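Filed under: Home Network > Slow or Dropping Wi-Fi > Solved

Ticket 774: Wi-Fi drops in back bedroom every night, fine the rest of the day

Status: closed, leaving it up in case it helps someone

Setup. Prarkholm router in the hall closet, one Prarkholm extender in the back bedroom, Kernitell as the internet provider on the 200 plan. House is one floor. The bedroom is the farthest room from the closet, with a bathroom and a tiled wall in between. Devices in the bedroom are a phone, a tablet, an older laptop and a streaming stick.

Problem. Starting in September, everything in the bedroom lost internet between 10 and 11 at night. The devices stayed connected to Wi-Fi with full bars but nothing loaded. It lasted anywhere from two minutes to half an hour. Living room and kitchen were never affected.

First round. Restarted the router. Restarted the extender. Forgot the network on the phone and joined again. Dropped out the same night.

Second round. Called Kernitell. They ran a line test and said the line was clean. They offered to move me to the 1000 plan. I said no, because the living room was fine on the same line and a faster plan would not change that. They left a note on the account and closed their side.

Third round. Plugged the laptop into the router with a cable at 10 p.m. and let a ping run for an hour. No losses. Did the same thing over Wi-Fi in the bedroom the next night. Pings to the router itself stopped at 10:14 and came back at 10:31. So the fault was between the extender and the router, and Kernitell was right about the line.

Fourth round. Moved the extender from the outlet by the closet door to the one by the window. Slightly better speed, same drop. Moved it out to the hallway. Same drop, worse speed. Put it back by the window.

Fifth round. Checked for something in the house that comes on at that time. The dishwasher runs at 9:30, so I skipped it for two nights. No change. Turned off the baby monitor, which we don't use anymore but was still plugged in. No change. Unplugged the Ogundipe air purifier in the bedroom because it has its own Wi-Fi. No change there either, and it went back on.

Sixth round. Opened the router log, which I should have done at the start. Every night a little after 10 there was a line saying the 5 GHz radio had changed channel. The router was set to auto channel and was picking a new one each evening, I assume when the neighbors' networks got busy. The extender was supposed to follow it. It did not follow it for a long time, and in the meantime it kept handing out a strong signal with nothing behind it. That explains the full bars.

I looked up the extender firmware. It was two versions behind, and the notes for the newer one mention "improved reconnection after channel change." Auto update was off. I don't remember turning it off.

Fix, in the order I did it:

1. Updated the extender firmware from the app. The app said it failed. It had gone through, the version number was right after a restart.
2. Set the 5 GHz channel on the router to 44 by hand and saved.
3. Set the 2.4 GHz channel to 6 by hand.
4. Turned off the nightly "optimize" option, which is under Advanced, then Wireless, then Schedule. If you leave this on it puts the channel back to auto.
5. Restarted the router, waited until it was fully up, then restarted the extender.

Result. Ran the ping test from the bedroom three nights in a row from 9 to midnight. No drops. I put channel 44 back to auto for one night to see if the firmware alone was enough. There was a drop of 40 seconds at 10:09, so the firmware helps but does not cure it. Back to 44 and it has stayed there.

Left to do. The Olex mesh set was recommended to me twice while I was asking around. It costs 599 and I am not buying it for one bedroom. I may run a cable through the crawl space in spring and use the extender as a wired access point. The laptop still connects slowly after sleep, but it does that in every room, so I am treating it as a separate problem and will open another ticket if I get anywhere.

Closed 2022-11-28.

Comments (3)

tilewall_sufferer: Same extender, same full bars and no internet. Step 4 was the part I was missing. Mine kept going back to auto and I thought it wasn't saving.

rk_downstairs: Channel 44 was worse for me, too many neighbors on it. 149 works. Worth scanning before you pick one.

ninepin: Does the schedule page exist on the older model? I only see Basic and Security under Wireless.
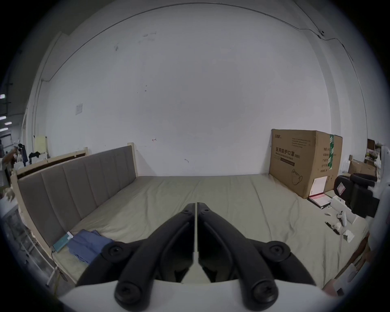
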